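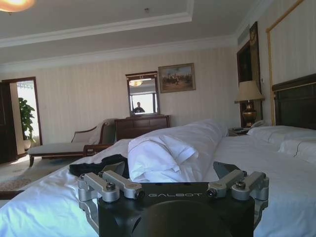
Why a pump now, a customer asked us in October, when the old tub was perfectly good and you could get every last bit out with a spoon handle. Fair enough. We had a lot of messages like that. The tub has gone all the same, sorry. Fingers in and out of a tub all winter, bits of fluff, lids left off on the bathroom shelf. Pump keeps it cleaner. More on getting the last of it out further down.

Coveck Plain Cream for Dry Skin
By Cladier. Sold by Stitport, online and at the Whitcombe shop.

7 min read

Search the shop Search Clear Popular: hand cream, cotton gloves, refills

Plain leave-on cream for dry, tight, flaky skin. Arms, legs, hands, feet, face if you get on with it. No perfume. No colour. No lanolin. White, middling thick, sinks in if you give it time. Smells of very little, a bit like clean paper some people say.

Sizes
100 ml tube, flip cap. Bag, desk drawer, glovebox (not in summer, goes runny).
200 ml pump. Bathroom, bedside. Pump locks with a quarter turn to the left, do lock it before you pack it.

Same cream in both. We get asked this every week. Same cream.

What's in it

Seven ingredients, all on the carton: water, white soft paraffin, liquid paraffin, glycerin, a wax to hold it together, an emulsifier, a preservative. Order on the carton is most to least. If you've reacted to a preservative before, check the carton before you buy, or ring the shop and we'll read it out to you. We won't guess whether you'll be ok with it. Ask a pharmacist for that, they're good at it and it's free.

How to use it

After washing, pat dry, don't rub. Put it on while the skin is still a little damp. Small dots, then smooth down in the direction the hair grows. Don't scrub it in round and round, that can clog the hairs and leave you with sore little spots. Leave it 20 minutes before you get dressed if you can spare the time, most of us can't on a work morning so do the arms and hands first thing and the legs at night.

Twice a day for most people. More on hands if you're washing them a lot. Keep going when the skin looks better. People stop in the first good week, and it comes back, and then they write to tell us the cream has stopped working.

If you use a steroid cream as well: leave a gap between the two. Your doctor or pharmacist will say how long and which goes first, and they don't all say the same thing so follow yours.

How much

More than you think. A dab won't do it. For a grown up using it all over morning and night, the 200 ml goes quicker than you'd expect, and the tube is really only for top-ups. Buy the pump if it's for legs. We would say that, but the pump is cheaper for what you get, so there you are.

Fabrics and bedding

Second most common question after the tub. Will it mark. Yes, it can. It's greasy stuff, it's meant to be. Dark clothes show it as a pale smear while it's fresh, then a darker patch after. White sheets hide it for a while and then go a bit yellow and stiff where your legs lie.
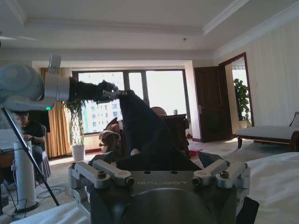 Soft black fabric.

What works for us:

- Old cotton pyjamas for cream nights. Not the good ones.
- Scrape off any blob with a blunt knife first. Don't rub it.
- Little washing-up liquid on the spot, leave it, then into the machine as hot as the label allows.
- Don't overload the drum. Grease needs water to go somewhere.
- Run an empty hot wash every so often. Paraffin builds up on the door seal and the rubber goes soft and perishes. We lost a seal in the shop flat that way.
- Silk, keep it well away.

Fire warning, please read this one

Creams like this soak into clothes, dressings, bedding and towels. Fabric with dried-on cream in it catches fire more easily and burns faster. This goes for paraffin free creams too, it isnt only ours. Don't smoke or go near a naked flame, gas ring, candle, open fire, while wearing clothes or dressings that have had the cream on them. Don't smoke in bed. Washing helps but might not get all of it out, so carry on being careful with things that have been washed. If you're looking after somebody who smokes, tell them, and tell anyone else who helps with the washing and dressing.

Slips too. Cream on the soles of the feet plus a bath or a tiled floor, down you go. Socks on first. Wipe the bath out after.

When not to use it

Broken, weeping or infected skin, get it looked at first. Any rash you can't put a name to, same. Stop if it stings and goes on stinging. A short tingle on very dry skin is common for the first day or two, a burning feeling isn't. Don't swallow it. Keep it off the eyes. It isn't a sun cream and has no sun protection in it whatsoever, we put that on the new carton in bigger letters.

Babies: ask your health visitor before you start. Patch test on adults: a pea of it inside the elbow, leave it overnight, look in the morning.

Storing it

Room temperature, out of the sun. Not the fridge, it goes grainy. Not on a radiator. If it has split (watery bit, lumpy bit) it's been too hot, bring it back. Open jar symbol on the base tells you how many months you've got once opened. Write the month on the bottom in biro. We keep one in the bathroom and one in the bedroom, used more that way than when it lives in a cupboard.

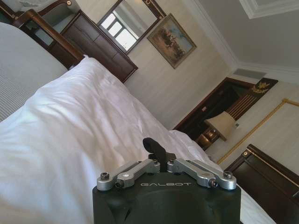

The bedroom.

Getting the last of it out

Pump stops drawing with a fair bit left inside. Unscrew the whole head, stand the bottle upside down in a mug overnight, then scoop with a clean teaspoon. With the tube, cut it across the middle, use what's in the cap end, push the other half over it as a lid. Gets you a few more days.

Refills

Not yet. Cladier are looking at a pouch. No date, and we've stopped giving one because we were wrong the last time. If you want to be told, leave your email at the till in Whitcombe or tick the box on your Stitport account.

Delivery and returns

Tubes go through the letterbox. Pumps don't, somebody needs to be in, or name a safe place at checkout. Unopened, send it back within the time on your order slip, full refund. Opened and it didn't suit you, talk to us. We usually sort something out but hygiene rules mean we can't resell it, so please don't order four to try one.

Arrived leaking? Photo of the carton and the bottle, send both, don't throw the carton away. Nearly always the pump lock has worked round in the post. We now tape them. If yours came without tape its from the older batch.

Trade and care homes

Boxes of 20 tubes, or 20 pumps, not mixed. Order by noon for same day packing. Invoice terms on request. We'll send a copy of the fire warning with every box, put it up somewhere staff will see it.

Goes with

Cotton gloves, thin, for overnight hands. Put the cream on thick, gloves over, bed. Wash the gloves on their own.
Plain soap substitute, same maker. Helps a lot more than people think, ordinary soap undoes the cream.
Long-handled applicator for backs. Takes a pad, wipe it down after, the pads are sold seperately.

Reader comments

Used the tub for years, was cross about the pump. Got used to it. Still think you should do a big tub for people with proper bad legs though.

Does the 100 ml go through in hand luggage? Mine did but the lad on security had a good long look at it.
Reply from Stitport: it should, it's at the limit most airports go by. Rules vary so check with yours.

Didn't suit my face, too heavy, came up in spots on the chin. Brilliant on elbows. Gave the pump to my sister for her heels.

Thank you for putting the fire thing in plain words. My dad smokes and no one had ever mentioned it to us, not the surgery, not the chemist. Have moved his ashtray out to the porch and bought him new pyjamas.

the gloves are tiny. order a size up

Any news on the pouch? Have three empty pumps on the windowsill waiting.
Reply from Stitport: no news yet, sorry. Pumps can go in most household recycling with the head taken off, the head itself goes in the bin.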